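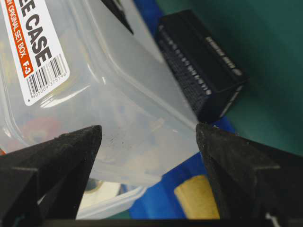
Most of what goes wrong with a telescope goes wrong indoors. I have had mine for a good many winters now, and the knocks and smears and missing screws have nearly all happened in the hall, the back bedroom or the kitchen, with the poor thing minding its own business. So this page is about the house side of the hobby: where to put it all, how to keep it clean, what to do when it comes in dripping at one in the morning and you only want your bed. Storage first. I'm very fond of milky, frosted plastic for the small bits, the sort of case with rounded corners where you can't quite see what's inside but a patch of red or orange still glows through the wall and jogs your memory. A big white label in bold black capitals helps as well, and so does giving the outside a wipe now and again, as pale plastic does show up every dark speck of dust and you don't want that travelling in with the eyepieces.

Sorting the small bits

Tip everything out on a towel. Do it in daylight, with a cup of tea somewhere well out of elbow range. You will find more than you expected: dust caps from things you no longer own, two or three little hex keys, a filter you were sure you'd lent to somebody. Put it in piles by when you use it. I used to sort by what things were, all the eyepieces together, all the adapters together, and then I'd be out in the garden with cold hands opening four boxes to get one evening's worth of kit. Now I have a box for the Moon and planets, a box for faint things, and a box for mending. My friend Siwan Gittins thinks this is madness and keeps hers by size, largest at the back, and she never loses anything, so do whatever suits the way you think.

Foam inserts are lovely if you enjoy cutting foam. An old bread knife does it better than scissors, and it goes easier if the foam has had an hour in the freezer first. Cut each hole a little tight. If you can't be bothered with all that – and some years I can't – clean odd socks are perfectly good, one eyepiece to a sock, folded over at the top.

Leave a finger's width of room in any box. When I pack them to the brim I end up forcing the lid, and then something with a glass end gets leaned on.

Coming in from the cold

This is the one I'd ask you to remember if you forget all the rest. A telescope that has been out under a clear sky will be colder than your house, and when you carry it into a warm room the damp in the air settles on it straight away. Mirrors, lenses, the tube, the lot. Put the caps on outside, before you come through the door. Then bring it into the coolest room you have and leave it until morning. I use the back porch. In the morning, take the caps off again and stand it with the open end tipped slightly down for an hour or two, so it can breathe without collecting the dust that's floating about.

Please don't go at it with a hairdryer. I know people do, on the gentlest setting, held a long way off, and I have done it myself in a panic, but indoors there's no hurry. Patience dries it just as well.

Eyepieces can come in inside their box with the lid shut. Leave the lid shut until the box feels the same as the room when you put your hand on it, then open it up and let it air. The same goes for binoculars in their case.

Those little packets of drying beads you get with shoes and handbags are worth saving. They do get full, though. The orange-to-green sort tell you when, the plain white ones don't, so write the month on them in biro. I change mine in August, when there's hardly any proper dark and I'm not using the kit much anyway. Reusable beads can be dried out in a very low oven on a baking tray, if the packet says so. Read the packet! Some of the pouches melt, and the smell stays in an oven for ages.

Dust, fingerprints and leaving well alone

A little dust on a mirror does no harm you'd ever notice. Shine a torch down any tube at night and it will look dreadful, like something from under the sofa, and then you go out and Saturn is as sharp as it ever was. I went seven years before I washed mine. The instructions that came with it were very stern on the subject and I'm glad I listened.

Fingerprints are another matter and want seeing to fairly soon. For an eyepiece, start with a rubber blower, the squeezy kind. Puff the grit away, and go round the edge twice. Then a soft lens brush that lives in its own bag and never gets used for anything else. Only after that a drop of lens fluid on a clean tissue – on the tissue, never straight on the glass, where it creeps down into the barrel – and the lightest little circles from the middle outwards. Fresh tissue, and again. Kitchen roll is far too rough. So is your shirt, however soft it feels. Spectacle wipes I'm in two minds about. Hafþór Grímsdóttir at our society swears by hers and her eyepieces are spotless, but I've had one leave streaks.

If you do come to wash a mirror, the washing-up bowl is just the thing, provided it's been scrubbed out and has a folded tea towel in the bottom. Take your rings off. Lukewarm water, a tiny drop of plain washing-up liquid, let it soak, swish the water about, and let the dirt float off by itself. Finish with a good rinse of distilled water, prop it on its edge and go away. The mirror will want lining up again afterwards, so pick a wet week.

Red light on the cheap

You need a dim red light to find your way about without spoiling your eyes for the dark, and it takes a good twenty minutes or more to get them back once they've been dazzled. A bought one is nice. A small torch with a couple of layers of red sweet wrapper over the end, held on with a rubber band, is very nearly as nice and you get to eat the sweets. If it still seems bright, add another layer. Red nail varnish painted over the lens of an old torch works too, though you'll not be getting it off again.

Indoors, I've put a red bulb in the lamp by the back door so I can nip in for gloves. The family have got used to it. Do remember the fridge, which has undone many a careful half hour when I've gone in for the milk. And the oven clock, and the little light on the kettle. A tea towel over the lot is enough.

Labels that stay put

Paper labels curl up once they've been out in the dew a few times. A strip of clear tape over the top, a good bit wider than the label on every side, will see them through a couple of winters. Press down the corners with the back of a spoon. I like the writing large enough to be read by red light at arm's length, and for that you want black on white. Anything written in red pen will vanish altogether under a red torch, as I found out with an entire set of charts.

If the box already has a shop label and barcode on it, there's no need to peel it off. Stick yours on the short end instead, where you'll see it when the boxes are on a shelf.
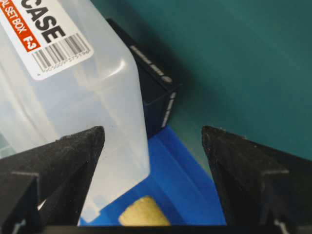 Tripods, screws and the mending tin

Stand the tripod somewhere it can drip. Wet grass gets up inside the legs, and I pull mine out to full length and leave it over an old bath mat till the next day. Wipe the feet. If a leg begins to stick, clean it before you oil it, and then use hardly any oil.

Every telescope has a screw that likes to jump. Find out which is yours and buy spares of it now, before the shop stops keeping them. Mine holds the finder on, and I've picked it out of the lawn with a fridge magnet more than once (tie the magnet to a bit of string and drag it about slowly). For jobs at the kitchen table, work over a baking tray with a lip.

In the mending tin I keep the hex keys, the spare screws, a stubby screwdriver, some thick elastic bands, a roll of black tape and a few cable ties. Batteries go in a separate bag with their ends taped, and I take them out of anything I shan't be using for a month. I lost a perfectly good finder to a leaky one.

Where to keep the big thing

A dry shed or garage is better than a warm room if you have one, as there's less cooling down to do before you can look at anything. Ours is damp, so the telescope lives at the foot of the stairs with a cotton pillowcase over the end. Plastic bags hold the wet in. Keep it off the floor if the floor is stone, out of the sun, and away from radiators. And do cap the finder too, please, even by day. A finder in a sunny window is a burning glass, and ours had a go at the banister.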